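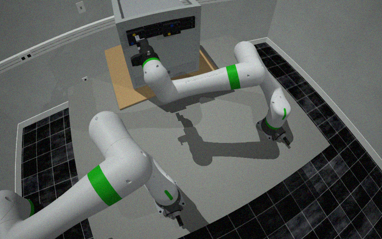

The simulated cell, with one of the two arms at the left end of the module panel.

Progress report to the Flestero equipment fund, July
Prepared by Elsa Lindholm, Pemura project

Summary for those reading this between meetings: we have not bought the robots yet, we have spent less than we said we would, and we would like permission to go on not buying them until the autumn.

Where we are

The fund agreed that no arm would be ordered until the cell had been worked through in simulation. I argued against this at the time and would like it noted that I was wrong, preferably in small type. The model of the room is now good enough to plan from. Walls, sockets, floor tiles and both arms are in, and we have begun trying the tool on the front modules from different mounting positions.

Money

Simulation licences came to 149 pounds a month, as quoted. The computer to run them on was not quoted for, everyone having assumed somebody else owned one. We took 590 pounds from the contingency line for a second-hand machine. It sounds like a hairdryer but does the job. A further 300 pounds set aside for floor markings has not been touched, and I suggest we move it to cabling, where I expect to be embarrassed.

What the layout work has changed

The original bid asked for two identical arms with identical tooling, mainly because it made the spreadsheet tidy. We now want to price the tooling separately for each arm. The gripper is the simple part. The narrower tool for the module rows is dearer and has the longer delivery time, so it should be ordered first.
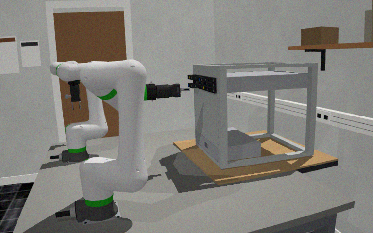
Both arms beside the open rack, the nearer one with its tool facing the module rows.

Base positions are still open. Moving a base in the model takes a minute. Moving one after it has been bolted down takes a contractor, and we have met the contractor. I would like both positions signed off before any fixings are bought.

Suppliers

Flunska and Sjögren have both been asked for prices. Flunska answered promptly with a brochure. Sjögren answered slowly with a price, and wants a deposit to hold it. Neither has included delivery, and I have written to both again.

Risks

Lead times remain the main one. The other is that the real room will differ from our model of it. I have asked for 100 pounds to have it properly measured, a sum that has so far produced more emails than any other in the budget.

Decisions needed from the fund

Approval to move the floor marking money to cabling.
Approval to split the tooling into two orders.
A yes or no on the measuring.

The next report will follow once both suppliers have replied in full.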